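Teltell Household Wood Care Notes

Version 4 of the collection
Last updated 2024-03-08

Teltell is a set of short written notes on the care and repair of wood furniture at home. Each note covers one problem on one piece of furniture: a water ring, a sticky drawer, a loose chair leg, a finish that has gone cloudy. The notes were gathered for people who write repair guides and for people who build search tools over that kind of text.

There are 450 notes in this version. Of these, 300 deal with finishes and the other 150 deal with joints, hardware and storage.

What is in the folder

notes.csv holds the notes themselves, one per row.
terms.txt is a word list that maps everyday names to trade names (for example, "white ring" to "blush").
sources.txt lists where each batch of notes came from.
changes.txt lists edits between versions.

All files are UTF-8. Line endings are Unix style. Commas inside a note are kept, so the text column is always quoted.

Columns in notes.csv

id: a number, never reused, even when a note is dropped.
piece: table, chair, chest, shelf, bed or other.
finish: oil, wax, shellac, lacquer, varnish, paint, none or unknown.
problem: a short label, lower case.
text: the note, between one sentence and two pages.
result: fixed, better, same, worse or blank.
batch: clarkden, stolldale or pavliuk.

The finish column is the one to be careful with. Most owners do not know what is on their furniture, and many guessed. Where a note says the owner tested a hidden spot with alcohol or mineral spirits, the value was set from the test. Where there was no test, the owner's word was used. If the owner gave no answer, the value is unknown. Color was never used to set this column. Orange and brown tones turn up under every finish in the list, and a strong grain pattern says nothing about the coating over it. 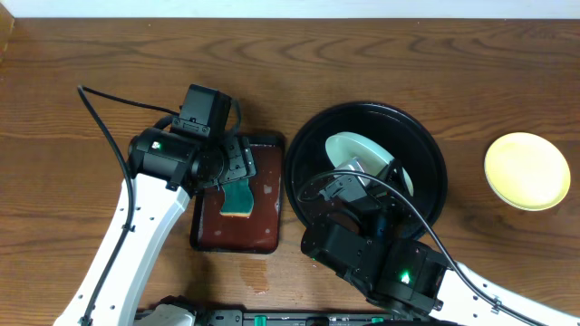 Where the notes came from

Clarkden. These were handwritten cards kept at a repair shop. They were typed up by two people working from the same cards, and the two copies were compared. Spelling was corrected. Units were left in inches. Some cards refer to drawings that were lost, and the words "see sketch" were kept in those notes.

Stolldale. These came from a mail-in column in a local newsletter. The letters were longer than the cards, and parts that had nothing to do with furniture were removed. Names, street addresses and phone numbers were taken out and replaced with a dash.

Pavliuk. This is the smallest batch, with 66 notes, all translated into English. The translator kept product names in the original spelling. Some of those products are no longer sold, and no substitutes have been added.

How the notes were cleaned

Exact copies were removed. Near copies were kept if the result was different, so you will find pairs where the same method worked on one table and failed on another. We think those pairs are useful and would ask you not to merge them.

Notes about outdoor furniture were dropped in version 3. Decks and fences were never included.

Known problems

The result column is blank in many Stolldale rows. People wrote in to ask and did not write back.

Tables are over-represented. Beds are rare, and upholstered pieces appear only where the wood frame was the issue.

The label "scratch" covers everything from a light scuff to a gouge. It should have been split, and it may be in a later version.

Older notes sometimes recommend methods that are now discouraged, such as sanding old paint without checking it for lead, or leaving oily rags in a pile. These notes are marked with the word CAUTION at the start of the text. The marking was done by hand and may have missed some. Do not show the notes to the public as advice without reading them first.

Measurements are whatever the owner wrote. "A capful" has not been converted to anything.

Loading the file

Any spreadsheet program will open notes.csv. If the text column breaks across rows, check that the import is set to respect quotes. The id column should be read as a number and everything else as text.

Use and credit

You may copy, change and share the notes, including in paid work. Please credit Teltell and give the version number. The sketches and photos sent in with the letters are not covered and are not in the folder.

Corrections

Send the id, the column and the value you think is right. A short reason helps. Corrections are read in batches and the next round is in April. Changes that affect the meaning of a note are listed in changes.txt, and spelling fixes are not.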